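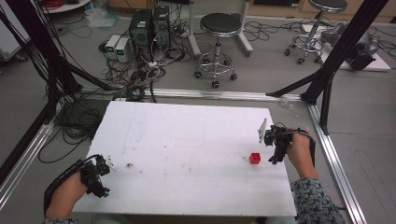
Fiction / Short Reads

The Red Cube

By Pavithra Pisharody
June 15, 2021

Mina had the board to herself until six. She knelt beside it in her blue and white top and put a gripper in each hand.

'Pick it up, put it down, pick it up again,' Hassanpour had told her. 'Don't hurry.'

The cube was red and very small. She brought the right hand in first and held the white finger just over it. The cable lay across the back of her hand. She thought of her mother lifting sugar lumps with the good tongs, the ones that came out in January for her aunt's birthday and went back in their box the same night.

Her mother had rung at lunch to ask what the new job was.

'I move a block,' Mina said.

'Where to?'

'Across a board. Then back.'

There had been a pause on the line. 'And they pay you for this?'

'Every month.'

She moved her left hand in a little. The board had grey marks on it that she had tried to rub off with her sleeve that morning – they had stayed where they were. Past the rail were the two computers, the stools and all that cable. She had sat on one of the stools to eat her sandwich and it had rolled slowly backwards with her on it.

Hassanpour put his head round the door. 'What number are you on?'

'63.'

'Out of?'

'You said 2240.'

He nodded and looked at the cube for a while. 'Tea?'

'After this one,' Mina said, and closed her right hand.

14 shares | 6 comments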